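Agustina Zapata
18. Januar 2026

Ich lege seit vier Jahren Mosaik, meistens Tischplatten und Hausnummern. Weil dazu immer wieder Nachrichten kommen, schreibe ich mal auf, wie ich eine kleine Platte mache. Wird ein längerer Faden.

1/
Angefangen habe ich in Fallville, in einem Kurs bei Wenche Løken. Sechs Abende, 146 Euro mit Material. Das meiste, was hier steht, habe ich von ihr. Die Fehler sind von mir.

2/
Untergrund: Für drinnen nehme ich eine Multiplexplatte, 30 x 30 cm. Für draußen Zementbauplatte, kein Holz. Ich hatte eine Hausnummer auf Holz am Gartentor, die war nach einem Winter durch. Grundieren, über Nacht liegen lassen, Kanten nicht vergessen.

3/
Steine: Bruch von alten Fliesen und Tellern. Weißes Steingut bekomme ich auf dem Flohmarkt in Tiritz, meistens einen ganzen Karton auf einmal. Porzellan ist härter und springt unberechenbar. Wer neu anfängt, soll mit Steingut anfangen.

4/
Zange: Rädchenzange. Die billige aus dem Baumarkt hat bei mir einen Sommer gehalten, danach habe ich mir die von Arno gekauft. Rädchen kann man nachstellen, wenn eine Stelle stumpf ist. Schutzbrille immer, auch für den einen letzten Stein.

5/
Arbeitsplatz: Tuch auf den Tisch, damit nichts wegrollt und die Platte nicht zerkratzt. Flache Schalen mit Rand sind mir lieber als Gläser, man kommt mit den Fingern besser dran. Schwarzer Kunststoff geht gut, darin sieht man helle Splitter sofort. Schön bleibt so eine Schale nicht.

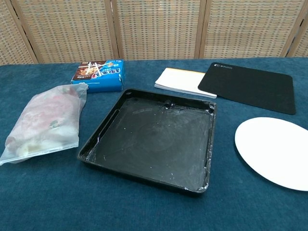
6/
Kleben: Flexkleber, weiß, in kleinen Portionen anrühren. Bei mir reichen 200 g für eine halbe Stunde Arbeit, danach zieht er an. Ich streiche den Kleber auf den Stein und drücke ihn leicht an. Was in den Fugen hochkommt, mit einem Zahnstocher raus, solange es weich ist.

7/
Abstand: zwei Millimeter, ungefähr. Enger sieht auf dem Tisch gut aus, nimmt aber keinen Fugenmörtel mehr auf.

8/
Verfugen am nächsten Tag, frühestens. Grau verzeiht am meisten. Weiße Fuge zu weißen Steinen habe ich einmal gemacht, da verschwindet die ganze Zeichnung. Erst abwischen, wenn die Fuge matt wird, Schwamm fast trocken.

9/
Das Spülwasser nicht ins Waschbecken. Stehen lassen, bis sich alles abgesetzt hat, oben abgießen, den Rest in den Hausmüll.

10/
Frage von Eskil Haugen, ob man auch Glas nehmen kann: ja, aber der Kleber scheint durch. Also weißen nehmen und gleichmäßig auftragen, sonst sieht man jeden Streifen.

11/
Im Juli mache ich eine Tischplatte für den Balkon, rund, blau und weiß. Die Skizze stelle ich hier rein, wenn ich mich beim Rand entschieden habe. Wer eine gute Quelle für dunkelblaues Steingut hat, bitte schreiben.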